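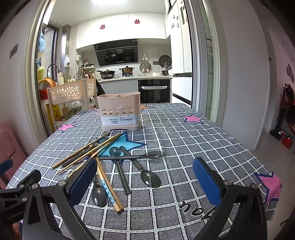
So the Sistitbridge council has voted itself another closed session on the Shearer contract. Third one since November. I rang the clerk, got told the minutes are "commercially sensitive", rang again, got voicemail. Wrote most of this at the table, grey cloth, white grid, stars all over it, with the agenda pack spread out and my tea going cold. 296 pages and the bit that matters is blacked out.

Cllr Ametepe asked for the figures to be published. Voted down. Cllr Ackah abstained, which is a funny way to keep an election promise. 873 of us signed the petition and it got a nod and a "noted".

It's our money. If the deal is good, show us the deal. Definately going to the next meeting, bringing a flask. More when I here back from the clerk.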